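Adeel Talpur spent April at Loltcombe comparing two sets of fingertips for a two-finger gripper. The Plonetti pair is narrow and stiff. The Weerakoon pair is wider and gives a little under load. Both went through the same job on a desktop computer laid on its side.

"Most gripper tests use blocks," he says. "A block has clear space round it. A drive cage has cables across it and a metal edge on every side."

He ran 1,096 approaches and logged the motor current on each. The wrist camera was set against the fixed one throughout.

"From the wrist you see the latch, but the linkage covers a good part of the view. From the side you see the whole case and very little of the latch. I would not drop either."
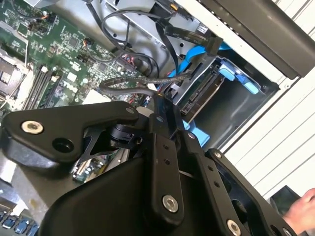
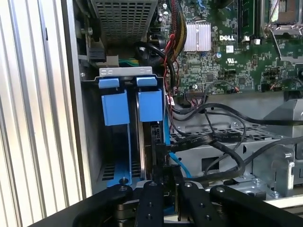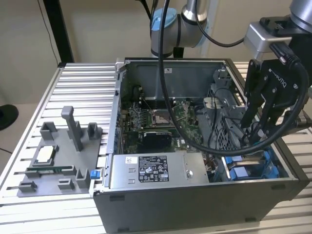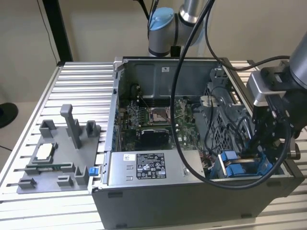
Gripper and open desktop case, from the wrist camera (first two) and the fixed camera (last two).

The Plonetti tips scored 96 per cent on reaching the target without touching a cable. Talpur is careful with that figure. "It says nothing about grip. The Weerakoon tips held better once they were in place — they were just harder to get there."

The Tresitz controller stayed the same for both sets, with its force limit unchanged. He plans to repeat the runs with a slower descent.

2 comments | 3,000 shares
Contact | Copyright Loltcombe | Back to top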